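3.2. Constitution des contenants et des lots d'objets

Les contenants secondaires retenus pour l'étude relèvent de la catégorie que le protocole Mangubat désigne sous le nom de « réceptacle de fortune » : un volume ouvert, détourné de sa fonction d'emballage, dans lequel s'accumulent de petits objets de natures différentes. Cette catégorie se distingue des rangements dédiés (tiroirs compartimentés, boîtes à couture, trousses) par l'absence de règle d'admission. Un objet y entre parce qu'il n'a pas d'autre place au moment où la surface voisine doit être libérée. Le corpus comprend 200 contenants de ce type, répartis entre les sites Silley et Trurgate, et 883 objets inventoriés.

La caisse en mousse blanche occupe une place particulière dans cet ensemble. Elle présente des parois épaisses, un fond clair et une ouverture large, ce qui facilite le repérage visuel des objets sombres ou colorés. Elle présente aussi des défauts connus : les arêtes s'effritent, les angles se fendent sous la charge et la matière retient mal les étiquettes. Les occupants interrogés mentionnent fréquemment le recours au ruban adhésif pour consolider les angles et les bords. Nous avons traité ce renfort comme une variable descriptive à part entière (présent, partiel, absent), indépendamment de la couleur et de la largeur du ruban employé.

Trois règles ont encadré le relevé. Le contenant est laissé à l'emplacement où l'occupant l'utilise, y compris lorsque cet emplacement est un lit, un fauteuil ou le sol. Aucun objet n'est ajouté ni retiré avant la première observation. Les emballages vides et les fragments d'emballage sont inventoriés au même titre que les objets, dès lors qu'ils se trouvent à l'intérieur du volume. Cette dernière règle s'écarte du protocole Mangubat dans sa rédaction initiale, qui écartait les fragments comme « résidus ». La phase pilote menée en mai a montré que leur exclusion faussait l'estimation du taux d'occupation du fond, un fragment transparent pouvant gêner l'accès à un objet voisin autant qu'un objet entier.

3.3. Typologie des contenus

Chaque objet est affecté à une classe d'usage et à une classe de forme. Les classes d'usage sont au nombre de cinq : fourniture de bureau, jouet, article d'hygiène, produit emballé non identifié, divers. Les classes de forme décrivent le comportement attendu de l'objet posé sur un fond plan : stable sur une face (boîtes), roulant (marqueurs, tubes), annulaire (rouleaux), articulé ou ramifié (figurines), informe (sachets, films). La double affectation a été effectuée par deux codeurs travaillant séparément, les désaccords étant tranchés par Aileen Abella.

La classe annulaire a demandé un traitement spécifique. Un rouleau de ruban posé à plat délimite en son centre un espace creux, susceptible d'accueillir un objet plus petit. Nous appelons « inclusion » cette configuration. L'objet inclus n'est plus directement en contact avec les autres objets du contenant, et il n'est repérable que depuis une position proche de la verticale. Il peut également être déplacé avec le rouleau, ou rester sur le fond lorsque le rouleau est soulevé, selon l'ajustement entre l'objet et le mandrin. Les inclusions ont donc été codées comme un couple (hôte, inclus) et comptées pour deux unités dans l'inventaire.

La figure 4 montre un contenant mixte, associant fournitures de bureau et jouets, avec une inclusion dans le mandrin transparent d'un rouleau de ruban vert. L'objet inclus, rouge et brun, a été codé « figurine ou breloque », sans décision plus fine. Le marqueur noir et la petite boîte en carton blanche et rouge sont adjacents, la figurine rouge aux membres longs et fins repose à l'écart, sur le dos. Le renfort des parois par bandes adhésives jaunes suit les angles et les bords.

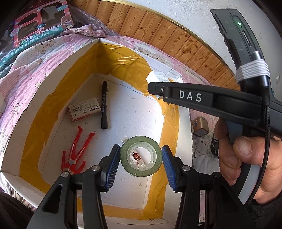
Figure 4. Contenant mixte en mousse blanche à parois renforcées, posé sur une literie rose imprimée. Objet hôte : rouleau de ruban adhésif vert. Classe de renfort : présent.

3.4. Description du voisinage

Le voisinage immédiat du contenant a été décrit sur une bande de 20 centimètres à partir du bord extérieur. Trois attributs sont relevés : la nature du support, la présence de textiles non pliés et la présence d'autres emballages. Le support textile, fréquent dans les chambres et les pièces à usage multiple, a deux conséquences sur le rangement. Il se déforme sous le poids du contenant, dont l'assiette n'est alors plus horizontale, et il offre aux objets retirés une surface d'attente peu stable. Les occupants qui trient sur un lit ont tendance à reposer les objets dans le contenant d'origine plus souvent que ceux qui trient sur une table ; cette observation, issue des entretiens, n'a pas été quantifiée dans la présente étude.

Les emballages de jouets constituent un cas récurrent. Ils sont conservés après ouverture, parfois avec leur protection à bulles, et servent à leur tour de rangement ou de calage. Nous n'avons pas cherché à établir si l'emballage situé dans le voisinage correspondait à un objet présent dans le contenant. Une telle correspondance supposerait un entretien systématique avec l'occupant, qui n'a été conduit que sur le site Silley.

3.5. Indices calculés

Deux indices sont dérivés de l'inventaire. L'indice d'hétérogénéité H rapporte le nombre de couples d'objets appartenant à des classes d'usage différentes au nombre total de couples possibles. Il vaut 0 lorsque tous les objets relèvent d'une même classe et croît avec la diversité. Les inclusions sont prises en compte comme des couples ordinaires. L'indice d'accessibilité A mesure la part des objets pouvant être saisis sans contact préalable avec un autre objet ou avec une paroi. Il est évalué à partir de vues plongeantes, puis contrôlé par les codeurs sur un sous-ensemble de contenants.

La détermination de A soulève une difficulté pour les objets placés contre une paroi. Dans une caisse en mousse, la paroi cède légèrement à la pression, et un doigt peut s'insérer entre elle et un objet de faible épaisseur. Nous avons choisi de considérer ces objets comme non accessibles au sens strict – choix conservateur, qui abaisse la valeur de A pour les contenants souples par rapport à l'usage réel. Les bandes de renfort adhésives rigidifient localement la paroi et réduisent cet écart, sans que nous ayons pu en mesurer l'effet séparément.

Pour chaque contenant, l'intervalle de confiance associé à H a été obtenu par rééchantillonnage (1000 tirages avec remise sur la liste des objets). Les contenants comptant moins de quatre unités ont été exclus de ce calcul et figurent uniquement dans les tableaux descriptifs. Le traitement a été réalisé avec la grille de saisie Hundix, dont les champs ont été figés avant le début du codage. Les champs laissés vides correspondent à des attributs non visibles et n'ont fait l'objet d'aucune imputation.

3.6. Cas ambigus et règles de décision

Les produits emballés dont l'étiquette est présente mais non lisible dans les conditions du relevé sont affectés à la classe « produit emballé non identifié ». Lorsque l'étiquette est lisible en partie, l'affectation à une classe d'usage plus précise n'est admise que si les deux codeurs y parviennent séparément. Les petites boîtes en carton portant un code-barres ont donné lieu à plusieurs désaccords, leur format étant commun aux agrafes, aux trombones et à certains articles d'hygiène. La proximité d'une autre fourniture de bureau n'a pas été retenue comme critère, afin de ne pas introduire dans le codage l'hypothèse de regroupement que l'étude se propose d'examiner.

Les figurines ont été classées parmi les jouets sans distinction d'usage décoratif. Leur forme ramifiée les expose à l'accrochage avec les films et les élastiques, et leur orientation a été notée (dos, face, côté) lorsqu'elle était déterminable. Les breloques détachées de leur support ont reçu la même classe d'usage, avec une mention complémentaire dans le champ libre. Un objet inclus dont la nature reste incertaine conserve les deux étiquettes candidates et compte pour une seule unité ; dans le calcul de H, la première étiquette saisie prévaut.

Les fragments de plastique transparent ont été affectés à la classe « divers » et à la forme « informe », sauf lorsqu'un contour régulier permettait de les rattacher à un emballage identifié. Leur position par rapport à l'objet le plus proche a été consignée en quatre modalités : séparé, en contact, partiellement recouvert, recouvrant. Les deux dernières modalités entraînent le déclassement de l'objet voisin dans le calcul de A.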